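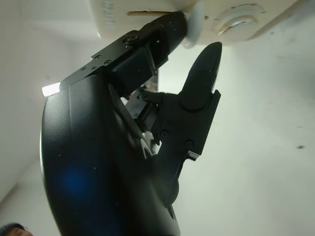
One of the Flirkeck trustees asked in reply to our last report whether toast really needed a line of its own in the budget. We think it does, and this report covers the breakfast strand only. The kitchen refit will be reported separately by Orozco.

Progress to October

The grant from Tredimow for this strand was 3360, of which 2000 has been spent. Most of that went on small appliances, trays and a first order of dry goods. The remainder is held for bread and spreads through to the end of the spring term.

We had planned on 35 places at the Zallmont site. Demand was higher than expected and 70 people are now signed up, so breakfast runs in two sittings. The second sitting starts at 9.15. Bread use has doubled and we have moved to sliced white and wholemeal from one supplier, delivered twice a week.

We chose plain two-slot toasters over one large catering model. They can be moved between tables, and if one fails the session carries on. The drawback is the wait at the start of each sitting, and several people have told us so.

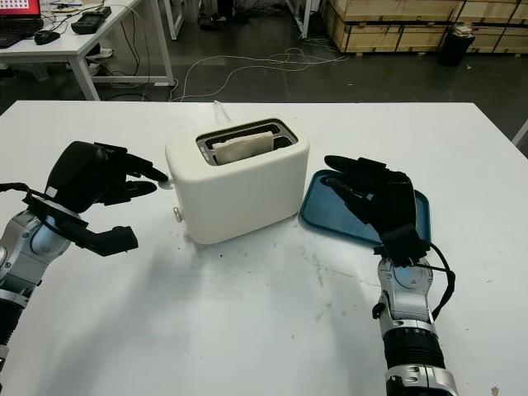 Toaster and blue tray on the white table, with a slice of bread in the left slot.

Trays are working well. Each toaster has one beside it for finished slices, which has cut down on crumbs and on plates going missing. Crumb drawers are emptied at the end of the second sitting. Two of the older toasters brown unevenly and will be replaced from the held funds.

Still to do

- Agree a cleaning rota for the second sitting
- Label the bread bins by delivery
- Find a cheaper source of dairy-free spread
- Send Tredimow the receipts for the trays

We are not asking for any change to the grant at this stage.

Last updated: October

Related items
Zallmont kitchen refit: interim report
Flirkeck small grants: how to report
Breakfast strand: original application

This site uses cookies to remember your settings. Accept / Manage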